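Teleoperação: as demonstrações de tirar adaptadores da régua saem muito irregulares

Publicado por Brzozowska, em Dúvidas gerais

Tenho dois braços comandados à distância e quero ensinar a tarefa de tirar um adaptador de uma régua de tomadas. Gravei 402 demonstrações em fevereiro. O modelo treinado chega bem ao adaptador, mas hesita antes de fechar a garra e às vezes arrasta a régua inteira. Gravo mais ou o problema está na forma de demonstrar?

Aslak Lindholm
Eu não gravaria mais nada por enquanto. A hesitação costuma vir do operador: se você para para conferir a posição antes de fechar a garra, a parada fica nos dados. Separe 23 demonstrações ao acaso e meça quanto tempo a garra fica imóvel junto do adaptador. Descarte as piores.
Quanto à régua arrastada, use um braço para segurar e o outro para puxar, sempre na mesma ordem — primeiro segura, depois puxa. Treine cinco minutos sem gravar antes de cada sessão. Deixo minha mesa como referência. Mudo as réguas de posição a cada 8 demonstrações. 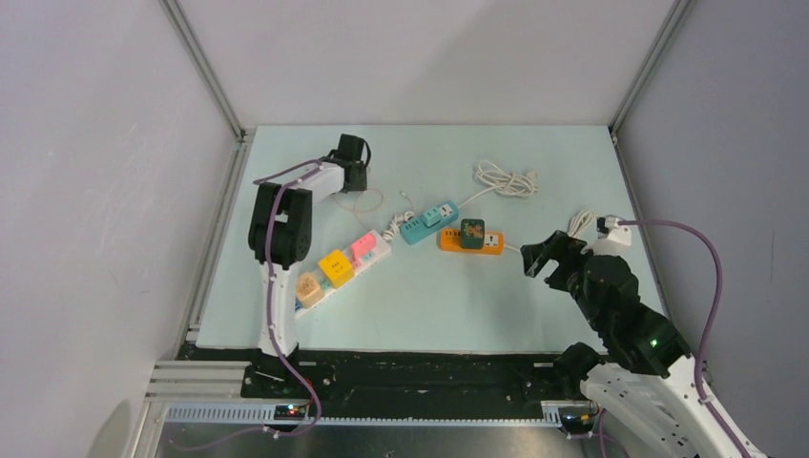
Mesa com os dois braços e três réguas: branca, verde-azulada e laranja.

Collia
Aqui melhorou quando trocamos de operador. Não sei dizer por quê.

Graltness
Também queria saber. Tenho o mesmo problema, mas guiando o braço com a mão.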